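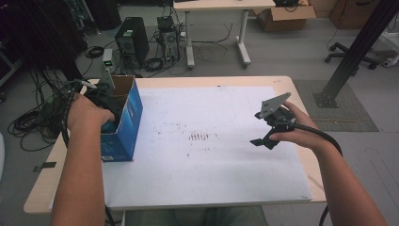

Hi, and welcome to Jondik! We're a little odd-lot shop in Ivside, and we buy up boxed household goods that bigger stores don't want anymore (dented corners, old packaging, the last few of a line) and sell them on to people who couldn't care less what the box looks like. I started it with my sister in January with one shelf and a borrowed van, and now we're four people with 615 boxes on the shelves, which still makes me a little dizzy.

Everything gets opened before it's listed. I know that sounds slow, and it is! But I've bought enough mystery lots from online sellers to know how it feels when the lid comes off and the thing you wanted is in two pieces. So each box goes on the table, the lid goes up, and we look inside, check the part against the label and write down any scratches. Small parts get lost on a busy tabletop, so I like plain white under everything.

Boxes are my favorite part of the job. I like the loud blue ones best, with the size printed right on the cardboard, and if the box can be saved it stays with whatever it came with.
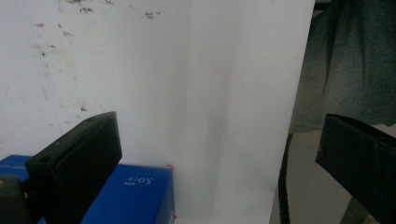

One of our regulars wrote in to say she'd rather have the original box with a crushed corner than a clean brown one, because at least then she knows what's in her garage. I'm with her. If you feel the other way, tell us when you order and we'll swap it for a plain carton, no charge.

Our stock comes mostly from Zoubi, a closeout warehouse on the Fostitz road, and I pick through it myself every other week. Plastic goods get the longest look. I run a thumb down the seams, check the edges, and make sure anything that's meant to fit together does.

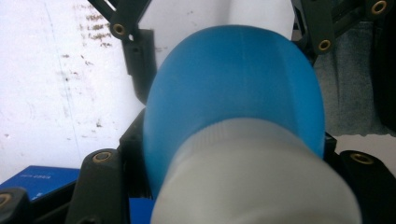 Sky-blue plastic and ribbed white, up close.

The shop is open mornings, and you can pick up orders until six if you ring the side bell. Returns are easy: bring it back within two weeks, with the box if you've still got it.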